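Convocatoria: técnico o técnica de archivo audiovisual de pesca continental

El Centro de Documentación Pesquera de Wanditach convoca dos plazas de técnico o técnica de archivo para la catalogación y puesta en línea de sus fondos fotográficos y sonoros sobre la pesca en el lago Andine. Las plazas son de jornada completa, con una duración de ocho meses e incorporación en noviembre.

El fondo principal, cedido por la antigua cooperativa Cârstea, comprende 971 piezas entre negativos, diapositivas, cintas de casete y películas de paso estrecho. Recoge faenas de red, subastas en el muelle, talleres de reparación de embarcaciones y entrevistas a pescadores y rederas de la ribera norte.

Funciones del puesto:
Descripción e indexación de las piezas según el manual interno del Centro.
Digitalización de materiales fotográficos y control de calidad de las copias.
Transcripción de entrevistas orales.
Tramitación de autorizaciones de uso y atención a consultas de investigadores.

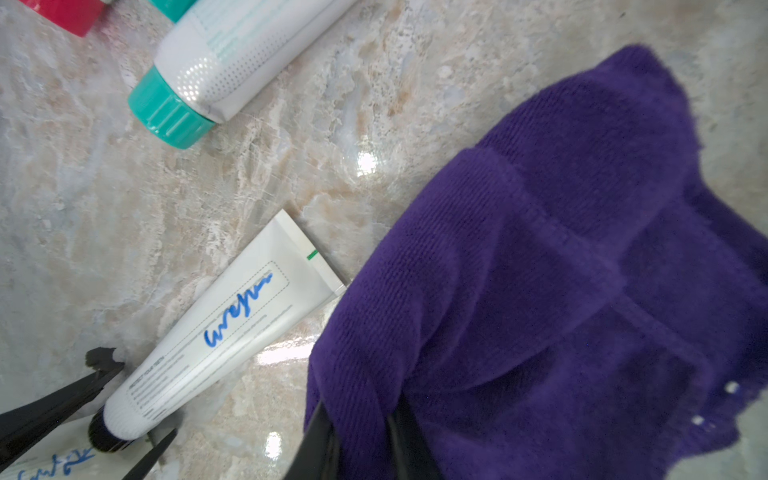
¿Es necesario tener experiencia previa en el sector pesquero?
Se valorará, aunque el requisito indispensable es la titulación en Documentación, Historia o Comunicación Audiovisual. Las personas seleccionadas recibirán formación sobre artes de pesca y especies del lago durante las primeras semanas de contrato.

Se exige asimismo el dominio del español escrito y un nivel suficiente de inglés para la lectura de fichas técnicas. El manejo del gestor de colecciones Faltwood se considerará mérito, al igual que la experiencia en conservación de soportes magnéticos.

El trabajo se realizará en la sede del Centro, de lunes a viernes en horario de mañana. De manera ocasional - y siempre con compensación horaria - podrá requerirse el desplazamiento a localidades ribereñas para la recogida de nuevos materiales.

Las candidaturas deberán presentarse en el registro del Centro o por vía electrónica, con currículum, copia del título y una carta de motivación de dos páginas como máximo. No se admitirá documentación fuera de plazo. La relación de personas admitidas a entrevista se publicará en el tablón de anuncios y en esta misma página.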